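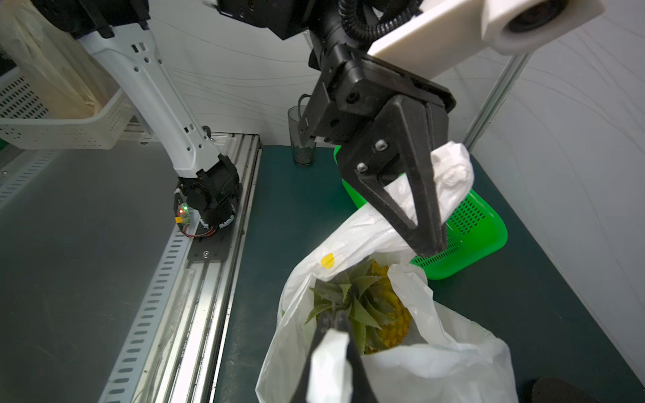 PERNLEY – The bag-handling cell at the Landness workshop is running again after a maintenance stop that took up most of the week, the company said Saturday, January 15, 2022.

The cell uses robot arms with two-finger grippers to practice handling groceries and plastic bags. It was installed in November and had logged 1,789 bag lifts when staff shut it down for service.

According to Landness, one arm had begun closing its gripper slightly off center. Thin bag handles slipped out of the fingers more often as a result, and the fault log showed 71 dropped handles in the last days before the stop. Technicians removed the fingers, cleaned the contact faces and tightened the screws. They also reset the closing position and checked the wrist camera mounts for play.

The cable conduit on the same arm was refitted with more slack near the wrist. It had been pulling tight when the arm reached across the table – a problem the company said was found during the inspection and had not caused any stops. 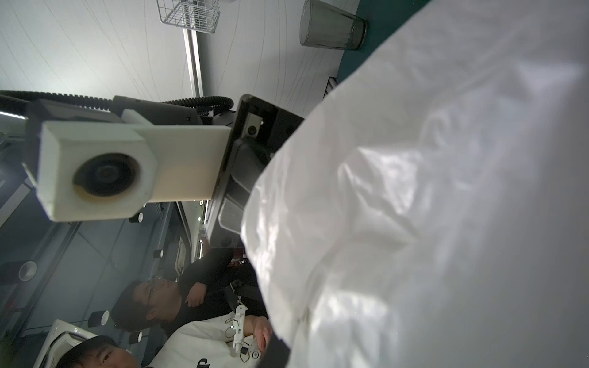

Photo: Landness

Plastic sheet and bags are harder on the setup than boxes or cans. The material folds differently on every attempt, and a small error in finger position can mean a missed grip. The grippers came from Skustirov, which supplied the alignment procedure used this week.

After reassembly, the arms were moved slowly through their full range with the grippers empty. They were then tested on bags, first light ones and later bags with fruit in them. Landness said the cell completed 244 test lifts before it was released for regular use.

The grippers will now be checked after every 800 lifts, with a short look at the screws and cables at the start of each shift. Spare fingers have been ordered through Grewal, the parts dealer in Pernley, and will be kept in a cabinet at the workshop.

The next scheduled service will cover the base joints and the rail.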